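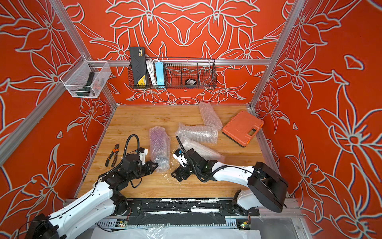
Does a wrapped item need to be sorted by size before it goes into a case? Size matters less than shape: round items were wrapped singly and placed first, and flat ones filled the space left over.

Journal > Plimstead Papers > Packing and Storage > Section 4

This site uses cookies. Accept | Manage settings

4.2 Wrapping material and layout

Figure 7. Work surface with bubble wrap, pliers and orange carrying case. Storage is kept on the walls: a mesh basket at the back and a clear holder on the left.

The Fundholm trials covered 1528 items, of which 345 were cylindrical. Bubble wrap was used as crumpled sheet and as folded strip (Figure 7). Muriithi had proposed a single sheet size for all items. This was dropped after 29 trials, as the spare material at each end took up too much of the case. Strip was then cut to the length of the item plus one turn.

Hand tools were wrapped last. Cables were coiled before storage and kept apart from tape, following the layout used at Skelletti. Offcuts were weighed at the end of each session and are reported in Section 4.3.

Previous | Contents | Next | References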